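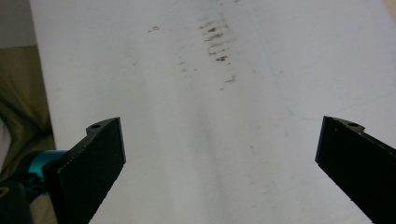 **Sprechnotizen – Regeln für Reinigungsaufgaben mit Handgreifer**
Vortrag im internen Seminar, Dusura, Dezember. Redezeit 20 Minuten, danach Fragen.

**Einstieg (Folie 1 und 2)**

Guten Morgen und danke für die Einladung. Ich spreche heute über die Arbeitsregeln, die wir bei Innes für das Aufnehmen von Reinigungsaufgaben geschrieben haben. Mein Deutsch ist manchmal etwas langsam, bitte unterbrechen Sie mich, wenn ein Begriff unklar ist.

Die erste Fassung der Regeln hatte nur eine Seite. Darin stand: «Die Fläche muss sichtbar verschmutzt sein.» Dieser Satz hat uns viel Arbeit gemacht. Jede Person hat ihn anders verstanden, und am Ende konnten wir die Aufnahmen kaum vergleichen.

*(kurze Pause, Wasser trinken)*

**Regel 1: Den Anfangszustand festlegen (Folie 3)**

- Vor jedem Durchgang wird die Fläche ohne Werkzeug und ohne Reinigungsmittel aufgenommen.
- Alte Spuren auf der Fläche kommen ins Protokoll, auch wenn sie sehr schwach sind. Zum Beispiel Striche von einem Stift.
- Der Fleck, um den es geht, wird im Protokoll genannt: Farbe, Form, ungefähre Lage. Das Wort «Schmutz» allein genügt nicht.

Hier erzählen: In der Serie Noten hatten wir 50 Durchgänge, bei denen die alten Spuren nicht notiert waren. Später wurde diskutiert, ob die Aufgabe fertig war oder nicht. Man konnte es nicht mehr entscheiden, und wir haben die ganze Serie aus der Auswertung genommen.

**Regel 2: Die Finger offen halten, bis die Aufgabe beginnt (Folie 4)**

Der Greifer kommt mit gespreizten Fingern in den Arbeitsbereich. Beide Finger sollen im Bild bleiben, und der Fleck soll zwischen oder über den Spitzen zu sehen sein. Ein Finger, der den Fleck verdeckt, ist ein Grund für die Wiederholung des Durchgangs.

Die Schrauben an den Fingern werden vor der Schicht kontrolliert. Ich weiss, das klingt selbstverständlich. Wir haben es trotzdem aufgeschrieben.

**Regel 3: Gegenstände neben dem Fleck (Folie 5)**

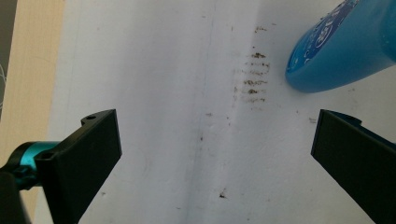

*Folie 5: Braune Flecken auf der weissen Fläche, rechts oben ein blauer Kunststoffgegenstand. Die Finger sind offen und berühren ihn nicht.*

Zu dieser Folie langsam sprechen. Die Frage an das Publikum ist: Gehört der Gegenstand zur Aufgabe? Aus einem einzelnen Bild kann man es nicht sicher beantworten. Deshalb verlangt unsere Regel, dass jeder Gegenstand in der Nähe des Flecks im Protokoll eine Rolle bekommt. Wir haben dafür drei Wörter: Werkzeug, Ziel oder Umgebung.

- Aufschriften werden nur übernommen, wenn man sie im Bild lesen kann. Wir ergänzen nichts aus dem Gedächtnis.
- Falten und Kanten in der Unterlage werden auch notiert. Sie können in der Auswertung wie ein Streifen aussehen.

**Regel 4: Kontrolle durch eine zweite Person (Folie 6)**

Von je 100 Durchgängen werden 50 durch eine zweite Person geprüft. Sie sieht zuerst die Bilder und liest erst danach das Protokoll. Diese Reihenfolge ist wichtig – sonst sieht man leicht das, was schon geschrieben steht.

Falls jemand nach dem Aufwand fragt: Ja, es kostet Zeit. Die Kollegen im Projekt Zivoson wollten zuerst nur Stichproben bei neuen Mitarbeitenden machen. Sie sind inzwischen zu unserer Regel gewechselt.

**Offene Punkte (Folie 7)**

- Wir haben noch keine gute Regel für eingetrocknete Reste und Krümel.
- Die Beleuchtung ist bisher nur mit «gleichmässig» beschrieben. Vorschläge sind willkommen.
- Die englische Fassung ist noch nicht korrigiert, bitte vorläufig nur die deutsche benutzen.

Am Ende das Protokollblatt in Papierform verteilen und die Fragerunde öffnen.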